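The Second Gripper

The budget form at Basport had a box for "equipment," a box for "consumables," and a box for "other," and Rawiri Prendergast had spent the morning trying to work out which of them a robot hand went in.

"It wears out," he told the screen. "So it's a consumable. But it costs more than my car, so it's equipment."

The form offered no opinion. It did turn the box red when he typed the word "both."

Basport fixed bicycles. It had fixed them by hand for 30 years, and then the owner had gone to a trade show and come back with a brochure and a look in his eye. Now there was an Udholm arm in the workshop, learning its way around a drivetrain, and the question before the company was whether it should have a friend.

Rawiri had two quotes. Udholm wanted to sell him a second gripper identical to the first, with a service plan that covered everything except the fingers. Ollix would sell him one with fingers included, but the wrist was extra. He had read both quotes three times, hoping to find the page where somebody offered a whole hand.

He carried them out to the workshop, where a teal bike was waiting with its cassette and its cables, and thought about depreciation. 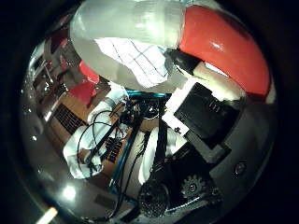

Hegyi wanted to know if he had counted the software. Every arm needed a seat, and every seat was billed by the year, and the second year was never the price of the first. Hegyi had seen a bakery go under that way. Well, not under. They'd had to give up the good flour.

Rawiri had not counted the software. He wrote "software" on the back of the Ollix quote and drew a line under it, then wrote "flour" and crossed it out.

"And fingers?" said Hegyi. "How many spare fingers?"

"Eleven."

"Why eleven?"

"They come in boxes of 11."

Hegyi thought this was the first sensible answer of the day and went off to make coffee.

By lunch the plan had grown a second sheet. The arm could be leased until September, at which point it could be leased again for slightly more. The gripper could be bought outright, on the understanding that outright did not include the cable. There was a discount for ordering more than 100 finger pads, a number Rawiri calculated would see the shop through to his retirement and a fair way into his successor's.

He went back for another look at the thing in action, on the theory that an hour of watching it work might tell him what the hour was worth. There was a fat orange container lying about, covered in print too small to bother with, and a great snarl of black cables. He added "cable ties" under consumables. The box stayed white. It was the best he had felt since breakfast. 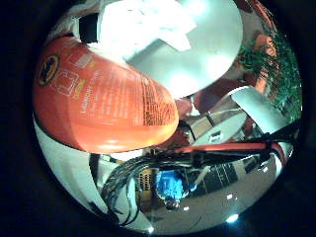

What He Sent Upstairs

The memo was dated Tuesday, July 2, 2019, and it ran to a page and a half. It recommended the Udholm gripper, one box of fingers, a year of software, and cable ties. It asked that the form be given a fourth box.

The owner rang him at ten to five.

"I like it," he said. "I like all of it. What's this about a fourth box?"

"For things that are both."

There was a pause, during which Rawiri could hear pages being turned, glossy ones by the sound of them.

"Put it under other," said the owner. "Listen, have you ever looked into drones?"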